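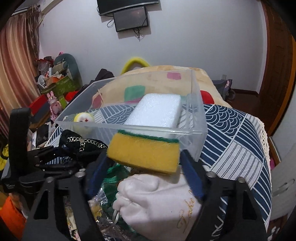

Print this page | E-mail this page

Notebook, soft goods bench – March, entry 728

Continued from the previous entry. Purpose is to settle which of the small soft items go in the clear box and which go in trays, before the contents list is retyped.

Box: open, transparent plastic, frosted walls, thick rim. Rounded corners take up more floor area than expected. Anything square-cut will not sit fully into a corner, so the corners go to round items. Plush toy (small, yellow and white) assigned to the left corner and stays there. White foam block to the right of center. The block has rounded corners itself and a slightly fibrous surface that picks up lint. Wipe the box before the block goes back in.

Sponge: yellow foam body, thin dark green scouring layer on one face. Logged as one item with two surfaces. The old sheet had it as two lines, "sponge" and "pad", and the total came out wrong each time. Corrected. Measure at the foam only; the scouring layer does not compress to any useful degree and throws off the reading if the calipers land on it.

Compression set, bench test on offcuts from the Britberg sheet, 2 cm pieces under the flat weight overnight:
yellow foam – recovered by 8:00, no visible edge roll
white foam – recovered, slight mark from the weight
Not repeated. Repeat with the weight turned over.

Fabric and pouches:
Black fabric piece with the gold and silver chain-like trim. Bunches under its own weight. Fold with the trim outside, otherwise it catches. Store flat if there is a tray free.
Pale pouch, gold cursive embroidery, white cord loop. I read the lettering as "Zaki" but would not swear to it. Label by color and loop until someone confirms. The gathered end does not lie flat and should not be pressed.
Green mesh-like material. No label yet. Fiber content unknown, leave the column blank.
Clear packet, yellow contents. Crinkled film, noisy. Keep closed and log as a single item.

Storage: trays are the Cleltska shallow type, Ellell labels on the short side. Labels lift at the corners on the frosted plastic – use the second roll, stock no. 2489, and press for longer than seems necessary. Hájek trays are deeper and the pouch disappears in them, so not those.

Open points:
Does the plush toy count as soft goods or as a shaped item? Currently both lists have it.
Second reading of the embroidery.
Replacement calipers pad.
Retype the contents list after the first two are settled.

Print this page | E-mail this page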